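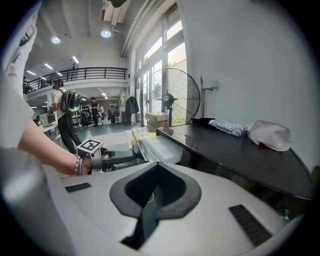 A pedestal fan, also called a standing fan, is a room fan on an upright pole with a weighted base, and I've been keeping this entry going for the Clenden household wiki for longer than I care to admit. The type I like best is the big black one with a round wire guard, parked in front of tall windows where it has daylight and plenty of open space (mine at home gets a dark corner, poor thing!). Tariq Virk edits the section on motors, so I'll stick to where you put them.

Placement
I give a fan 3 feet of clear space behind it, and I keep coats well away from the guard. Cardboard stacked nearby is very common, and it does get in the way of the air if you let the pile grow. Bins are fine in front of the pole as long as they're shorter than the motor.

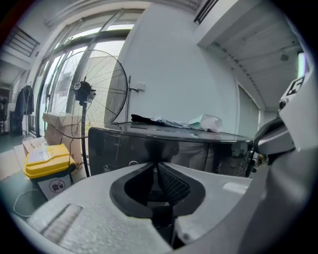 Pedestal fan with a yellow-lidded bin in front of the pole.

Neighboring furniture
Low cabinets often end up next to fans, and a glossy black one shows every bit of dust the air pushes around – I wipe mine with a folded cloth and a drop of Suvel, and then do it again the next day. Cloths and laundry refills tend to live on top. Noreen Bukhari lines her drawers with paper, and I've copied her. 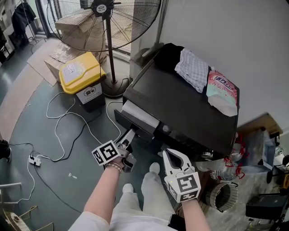 Black cabinet with its drawer partly open; checkered towel and detergent pouch on top.

Cords
Run the cord along the wall if you can. Loose cables on the floor catch feet and chair legs, and I've tripped on mine more than 9 times.

See also: Box fan; Ceiling fan; Drawer liner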